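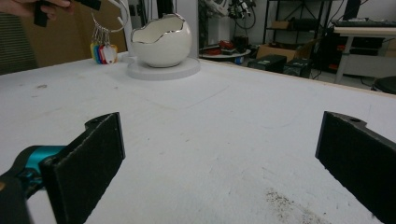 1 Jan 2022

Bench notes, adhesive line. Continuing the shelf-life series on the two-part epoxy for the Ponce job. Building is shut for the holiday, heating on setback. Bench thermometer read 17 C on arrival, 19 C by the time the first cups were mixed. All times below are from the wall clock, which runs two minutes fast. Not corrected.

Materials

Resin: Momix, lot 253, opened in November, lid taped between uses. Slight skin at the rim of the can, removed with a spatula before sampling. No crystals seen in the body of the can. Last winter's lot did crystallize and had to be warmed, so the can was checked with a light and a glass rod to the bottom.

Hardener: Plidimex, two bottles. Bottle A is the one that went through the unheated store. Bottle B has stayed in the cabinet. A is visibly darker, pale amber against near clear. Smell the same. Supplier sheet allows some darkening and gives no limit for it, which leaves us to find out whether it matters.

Filler: none for this set. The filled mix goes on next week once the neat numbers are settled.

Mixing

Ratio by weight, 100 resin to 30 hardener. Total of 65 g per cup, so 50 and 15. Small balance, leveled and zeroed between cups. The large balance is still drifting and should not be used for hardener until it has been looked at. I put a note on it in November and the note is gone.

Stirred three minutes by hand with a flat stick, scraping walls and bottom, then transferred to a second cup and stirred one more minute. The transfer matters for this resin. Earlier soft spots in the Besar samples all came from the single-cup batches and I have stopped making those.

Cups 1 to 3 used bottle A, cups 4 to 6 used bottle B. Mixed in the order 1, 4, 2, 5, 3, 6 so the warming of the room would not fall on one bottle only.

Gel time

Probe method, stick lifted every two minutes, gel called when the thread breaks clean and the surface does not close over the hole.

Cup 1 (A): 46 min
Cup 4 (B): 42 min
Cup 2 (A): 44 min
Cup 5 (B): 40 min
Cup 3 (A): 44 min
Cup 6 (B): 38 min

Bottle A is slower in every pair, by four, four and six minutes. Step of the method is two minutes, so the first two differences are worth two steps each and I would not lean on them alone. The trend down the page is the room warming up. Peak temperature in the cup was only logged for 1 and 4 because the second thermocouple has a broken lead: 71 C for cup 1, 78 C for cup 4. Lower peak agrees with slower gel. Both are inside what the job can tolerate.

Lap shear coupons

Aluminum strips, cut before the break. Degreased, abraded by hand with 180 grit in a cross pattern, degreased again, bonded within the hour. Overlap 12.5 mm, bond line set with 0.25 mm wire, two short lengths per joint. Five coupons from cup 2 and five from cup 5. One coupon from cup 5 slid while the clip was going on and was remade from the same cup at 21 minutes, which is late but still pourable. Marked with an R on the tab. If it reads low, drop it.

Clips: the small black ones have lost tension and two of them would not hold the strip flat. Swapped for the steel ones. The small ones should go in the bin, along with the tray they live in.

Squeeze-out was wiped from the sides and left on the ends. In the last set I cleaned the ends too and the scatter got worse, so this set goes back to the older practice. That means these results compare with the series before last and should not be plotted on the same line as the last one.

Cure: 24 h at room temperature, then 2 h at 60 C in the small oven. The small oven overshoots on the first heat, up to 66 on the display. Start it empty, let it come back down, then load. The display and the probe on the middle shelf disagreed by one degree in November and I have taken the probe as correct.

Viscosity

Ran both hardeners alone on the rotational unit at 25 C in the water jacket, same spindle, same speed. A read 270, B read 262, both in mPa·s. Three readings each, the spread inside a bottle was four. A difference of eight is small. If A had picked up much water I would expect more to show in the cured pieces than in this number, so it is recorded and nothing is concluded from it.

Checked the unit first against the 1,000 standard fluid. It read 1,012 — within its limit, a little higher than last time. The standard is near the end of its date and a new bottle needs to be ordered with the next request.

Hardness

Pucks from cups 3 and 6 left in their cups to cure alongside the coupons. Shore D to be taken on the bottom face, which is flatter than the top. Five points per puck, keep 10 mm in from the edge. The durometer foot had cured resin on it from someone's earlier work. Cleaned off with a razor blade and checked on the test block, reads 46 on a 46 block.

Open points

Bottle A: no decision until shear and hardness are in. If the shear mean is within 10 percent of B it can be used up on fixtures and shop repairs. It does not go on the Ponce parts either way, as the paperwork asks for hardener with a known storage history.

Log sheet for the store: temperature column is blank for most of November. The min-max thermometer in there has a dead battery. Replaced it today and reset both ends.

Waste: six cups set in the tray under the hood until fully cooled, then to the solid bin. Wipes in the lidded can. The can is three quarters full.

Left running: nothing. Coupons are on the second shelf of the rack, clips on, covered with a sheet of release film. Do not move the tray before the 24 h is up. Oven step to start tomorrow at 14:30, pull coupons at 16:30, let them cool in the oven with the door shut.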